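Vaisselle dépareillée : vivre avec ce qu'il reste

2023-07-20, dans la rubrique Maison

Tout le monde possède un service complet, à ceci près qu'il n'est plus complet depuis le deuxième repas de famille. Le mien, un Bolley hérité d'une tante, comptait 98 pièces sur la facture. J'ai arrêté de vérifier. Voici comment je m'arrange avec les survivants.

Le tri, une fois par an

Je le fais en août, quand il fait trop chaud pour prétendre à une activité plus noble. On sort tout, on passe le doigt sur chaque bord. Un éclat sur le pied d'une assiette, on garde. Un éclat là où se posent les lèvres, on met sous un pot de basilic et on n'en parle plus.

Les fêlures se repèrent à l'oreille : une chiquenaude sur le bord, et le bol sonne ou fait « toc ». Celui qui fait « toc » ne verra plus de soupe bouillante.

Les couverts qui voyagent

Petites cuillères, baguettes, fourchettes à dessert : tout ce qui est fin disparaît. Avant de racheter, regardez dans le filtre du lave-vaisselle, derrière le tiroir (pas dedans, derrière) et au fond de la boîte à pique-nique. J'y ai retrouvé 13 cuillères et un dé à coudre.

Pour les baguettes, achetez toujours le même modèle, noir et uni. Une baguette noire seule finit par en rencontrer une autre. Une baguette à fleurs de cerisier reste célibataire. Même raisonnement pour les cuillères à soupe en porcelaine, blanches de préférence : elles vont avec n'importe quel bol blanc, et une assiette blanche glissée dessous fait une soucoupe très présentable.
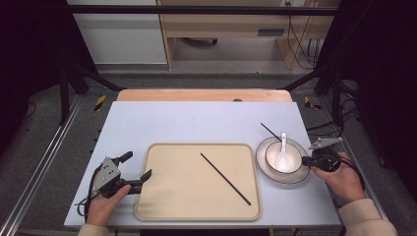 Les taches de thé

Bicarbonate et quelques gouttes d'eau, de quoi faire une pâte. On frotte avec un chiffon, on rince. La pierre d'argile Sadowski marche aussi, mais elle raye les décors dorés, je l'ai appris sur la seule tasse qui en avait un.

Les traces grises de couteau sur la porcelaine blanche partent de la même façon, avec un peu plus de coude.

Empiler sans casser

Une feuille d'essuie-tout entre deux assiettes. Les bols par quatre au maximum, les tasses jamais l'une dans l'autre, surtout si elles ont l'air de s'emboîter parfaitement : elles le font si bien qu'il faut ensuite de l'eau chaude dehors, de l'eau froide dedans et beaucoup de patience.

Racheter à l'unité

Le dépôt-vente de Sindcombe vend les assiettes à la pièce, et il y en a presque 2000 en rayon, classées selon une logique que je n'ai pas percée. Emportez la vôtre dans un torchon pour comparer, les blancs de mémoire sont tous faux. Comptez une bonne heure, et prenez-en deux.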